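# Chapter 6: Small Storage Furniture

A nightstand is one of the first pieces a furniture student is asked to build, and one of the last that most households think about buying. It has a top, two sides, a back, a bottom, and usually a drawer. Almost every joint and fitting covered in Part One appears in it at a small scale, where mistakes are cheap to fix.

This chapter deals with pieces that stand on the floor and hold a small number of things within reach of a person who is sitting or lying down. Nightstands, bedside shelves, and low chests belong to this group. Desks and dining tables were covered in Chapter 5 and come up again here only where the two kinds of furniture share a room.

## 6.1 What the piece has to do

Start with the person, then the things, then the piece. Someone in bed needs to set down a glass, a phone, and a book without sitting up. The top should be close to the height of the mattress. If it is much higher, the arm has to lift and bend. If it is much lower, things get knocked off in the dark.

The drawer is for what does not need to be seen: medicine, chargers, spare glasses. A drawer that opens fully is worth more than a deep one that stops halfway. Before you choose a drawer for a room, open it and look at three points:

- how much floor it covers when it is out
- whether the whole inside can be seen from above
- where the hand goes to close it again

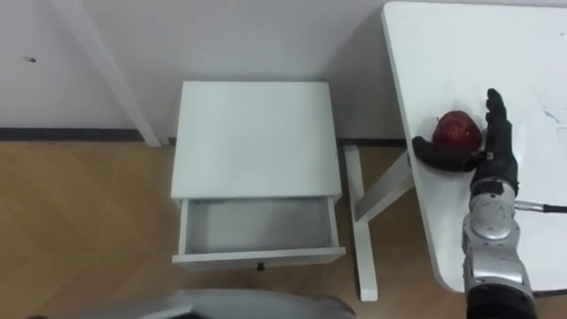
**Figure 6.1** A small white nightstand with its single drawer pulled open. The knob is centered near the bottom edge of the drawer front.

The placing of a knob changes how a drawer is used. A knob in the middle of the front suits a person who is standing or sitting. A low knob leaves more of the front plain but asks the hand to reach down farther, and this matters more on a short piece than on a tall one. Section 6.4 compares knobs, bar pulls, and cut-out grips.

Color also has a practical side. White furniture against a white wall takes up little visual space, so it is often picked for narrow rooms. It also shows marks. A tabletop used every day will need wiping more often than the side of a nightstand, even when the two have the same finish.

## 6.2 The case study

The worked example in this chapter follows Kaan Yalçınkaya and Joar Berge, who furnished a rented bedroom with a floor area of roughly 17 square meters. They began with a bed, a desk, and no storage at all. In July they compared the Inska, a single-drawer nightstand 57 centimeters high, with an open shelf of the same height. Their notes are printed in Section 6.3, including the measurements they got wrong the first time.

Read those notes with a tape measure at hand. Before going on, measure the height of your own mattress from the floor and write it down. You will need the number for the first exercise.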